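Pornivent Project: Keeping a Shared Bedroom Tidy
Student report by Kazue Kuroda
Aug 4, 2023

Why I picked bedding

When our tutor handed out the topic list back in February, most of my group went straight for kitchens, and I can see why, because kitchens have shelves and jars and obvious before-and-afters. I went for beds. I live in a rented house in Dranthorpe where every bedroom is also somebody's study, wardrobe and dining room, and the bed is where everything lands. I wanted to know how much of the morning goes on clearing it, and whether a better folding routine would make any difference.

The Pornivent module asks for a small home study with a diary, so I kept one for 30 days. I wrote down when I started, when I stopped and what was lying on the bed at the time. I also wrote down my mood, which I've left out of this report because it was mostly the word "tired".

What I did

For the first stretch I changed nothing. I made the bed the way I always have (pull everything up, shove the spare things to the bottom, go and find breakfast) and noted the time. On the slowest morning it took 12 minutes, though I did stop halfway to answer the door.

After that I brought in three rules. Quilts get folded and go at the head end, next to the pillows. Clothes never get folded on the bed until the quilt is done. Anything small, like keys or chargers, goes in a dish by the door, which I bought specially and was very proud of!

The quilt rule was the one I argued with myself about longest. My mum folds hers in thirds and puts it at the foot, and she thinks the head end is for pillows only. But at the foot it slides off whenever you sit down to put your socks on, and I was picking ours up off the floor most days. Up at the head it has the pillows for company and it stays put.
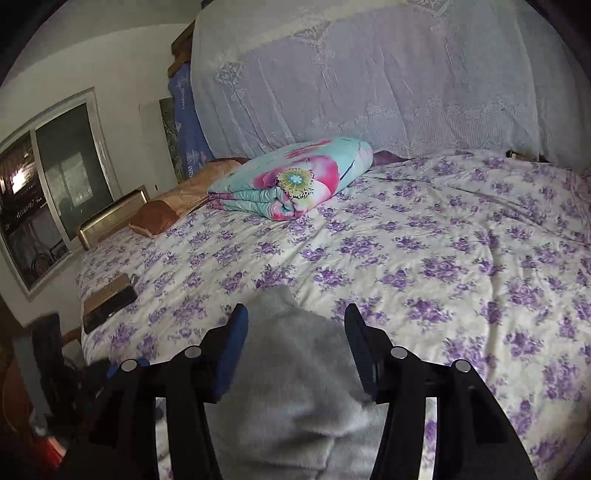

The folded aqua quilt at the head of the bed, beside the pillows, with the lace net hanging over the back half.

The net needs a few words because it changed the routine more than I expected. If you make the bed with the net down you spend half your time fighting it, and lace catches on everything, rings and watch straps especially. If you tie it up first you have both hands free. I started doing it first thing, before even touching the pillows, and that one change did more for my times than any of my clever folding. I let it down again last and smooth the bottom edge along the mattress.

Sheets were the other surprise. A patterned sheet is very forgiving. With purple roses all over it you don't really notice a few soft wrinkles, whereas my plain one looks slept in five minutes after I've pulled it straight. I had planned to compare the two properly, but the plain one spent most of the study in the wash, so please treat this as an opinion and not a result.

What went wrong

The dish by the door was a failure. I used it for four days and then went back to putting things down on the edge of the mattress, because that's where I am when I empty my pockets. Next time I'd put the dish by the bed and see if I could train myself that way.

I also missed some diary entries, mainly at weekends. My tutor said to leave the gaps blank and say so, so I'm saying so. And my first draft came in at 3000 words, of which a good chunk was about pillowcases. Sorry to everyone who read that one.

Results, such as they are

By the last week I could do the whole bed in under five minutes on a normal day, net included. Clothes were still the slowest part. Fluffy things are a pain to fold flat, they spring open again, and I ended up rolling mine.

If I carried on I'd like to get the rest of the house to try the same rules, and do it in winter as well, when there are more layers to deal with. My housemates have said they'll think about it. The full diary is in the appendix, and the blank diary sheet is in the Drarnari folder if anyone wants to print a copy.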